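Re: [sim-demos] how many episodes before first training run?
Adel Younis
30/04/2019

Quick answers before I lose the afternoon, sorry for the telegraph style.

> We're about to start collecting in sim for a two-block task and I have
> no feel for the numbers. How many demos did you have before the policy
> did anything useful? Did you script them or teleop them? And do you
> keep the failed ones or throw them out? Would also like to know how
> much you randomize the start poses, our first try had the blocks
> landing out of reach half the time.
> - Dương

Numbers first. Ternent set is at 3,133 episodes as of this morning, of which 1,670 are teleop and the rest scripted. First training run was on the scripted ones only. Looked great on the loss curve, useless on rollout. Policy learned the script's timing and nothing else - it would close the fingers on the right step whether or not there was a block between them. So don't do what we did. Mix from the start.

Scripted is fine for coverage. Teleop is where you get the corrections, the little sideways nudge before closing, backing off and coming in again. You want those in there. If an operator fumbles and recovers, keep it. If they fumble and give up, we move it to a seperate folder with a fail flag, we don't delete. Talness wanted them for a success classifier and I was glad we still had them.

Scene is plain on purpose for now. Two cubes, one arm, white floor, dark walls. Textures and lighting come in June if the renderer upgrade lands.
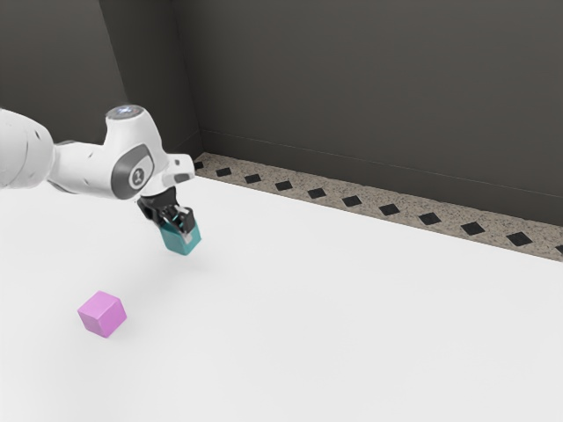 Ternent set, two-cube task. Teal in the gripper, pink still on the floor.

On start poses - we sample position and yaw for both cubes, but reject anything outside the reach map. Compute the map once, offline, save it with the scene. Doing the check at reset time by running IK was slow and it also passed poses where the wrist could get there but only by going through the other cube. Minimum gap between cubes is 3 finger widths. Tried 2, too many episodes where the grasp knocked the neighbor and the operator just carried on.

Other stuff in no order:

Log the commanded action AND the measured joint state. We logged only measured for the first batch and had to replay the lot to get the commands back. Not all of them replayed the same.

Trim the dead time at the start. Operators sit there for a bit before moving, and the policy will happily learn to sit there too.

Write the random seed into every episode file. Also the git hash. Also the physics timestep, we changed ours midway and didn't write it down, don't ask.

Balance which color goes first. Ours was lopsided toward teal for ages, no reason except that the operators liked it, and the policy went for teal even when told pink.

Vurkusport is the converter we use to get from raw logs to training shards. It works but it silently drops any episode with a missing camera step, so compare counts before and after. I'll post our config when I've taken the local paths out of it.

What control rate are you recording at? If it's much faster than what the policy will run at, sort out the downsampling before you collect, not afterwards. Can look at a few of your episodes if you put them somewhere I can reach, smaller the better, I'm on bad wifi til next week.

Adel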